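3.2 Shelf and sponge materials

The storage task was taken from the small-kitchen survey at Fledham, where cleaning sponges were the items most often left beside the sink. A two-tier shelf with metal legs was used throughout. Its lower board is the harder of the two to fill, as the legs and the upper board restrict access to it. The top board was not used for storage.
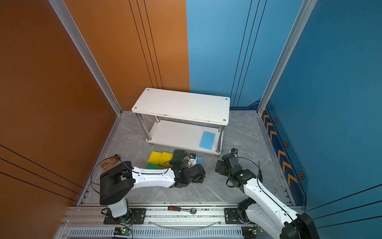 Figure 3. Two-tier shelf with one light blue sponge on the lower board; further cleaning items on the floor in front.

Two main types of sponge were included: plain blue cellulose sponges and yellow foam sponges with a green scouring layer. The cellulose type has an open, pitted surface and holds water for longer, so its position on the board affects drying more than that of the scrub type. Moya and Hlongwane, working at Pevden, advised a gap of 7 mm between neighbouring pieces. We kept this as a target but did not enforce it near the legs, where the metal collar takes up part of the corner.

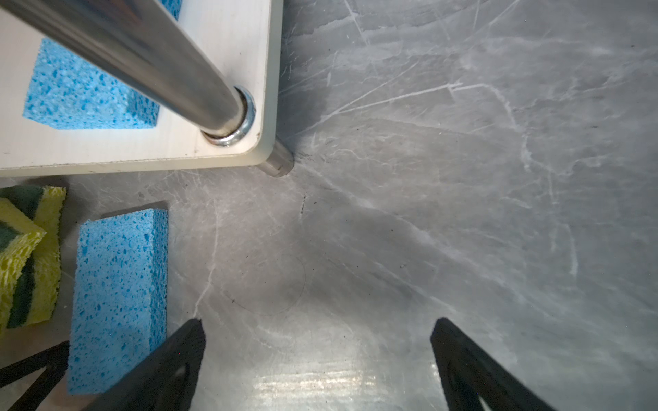
Vol. 7, p. 113

Sponges may be laid flat or stood on edge. Laying them flat is more stable but uses up the board quickly. Standing them on edge leaves both large faces open to the air and allows several to be kept in a row, provided that the end piece does not lean outwards. In the Kälin trials, held in August, scrub sponges stood on edge were less likely to tip when placed next to a cellulose sponge of similar height. Mixed rows were therefore permitted, and no order of colours was prescribed.

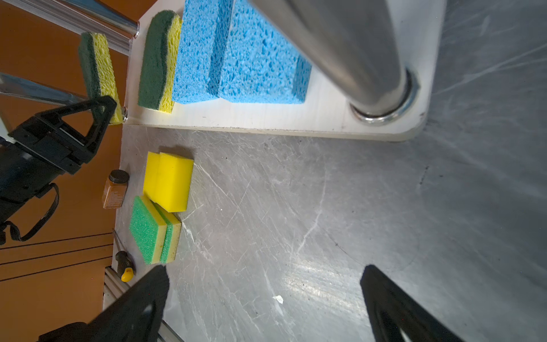 Should a sponge be wrung out before it is put on the shelf?
Wringing it out first is advisable, as water held in the lower part drains onto the board and slows drying of the whole row.

Placement was scored by final position only. A sponge counted as stored if its full base rested on the lower board.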